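**Ticket 149: left and right pose drift on handheld gripper pair**

Status: open
Opened: 30 May 2025
Hardware: Galta handheld grippers (pair), Urlow tracking software

**Symptom**

Right gripper pose jumps when the two tools come close together. Left is stable. Same fault was logged in March on the Orlandini pair and closed without a fix.

**Log**

1. Restarted Urlow, reloaded the calibration file. No change.

2. Swapped the USB leads between the two tools. Jump stays with the right gripper.
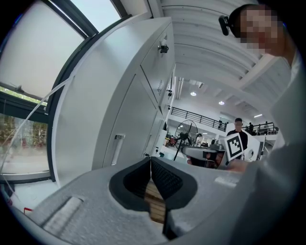 Marker detection was next. Ran it with exposure locked, then on auto. The marker board was held up beside the second gripper with the big window on the other side, and the upper pane is blown out to white. Auto exposure lost the marker more often – locked is better, but the jump is still there.

3. Moved the test so both tools face the lockers. Repeated the close approach 10 times with exposure locked. Fewer jumps, 3 in total.
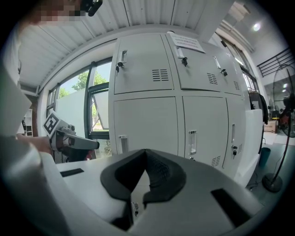
4. Loaded the Ikulo jaw offsets in place of the Galta defaults. Down to 2 jumps in the same test.

**Next**

- Reprint the marker on matte stock and repeat step 3.
- Check the right marker mount for play – a small tilt would explain the offset.
- Keep exposure locked on both cameras until this is closed.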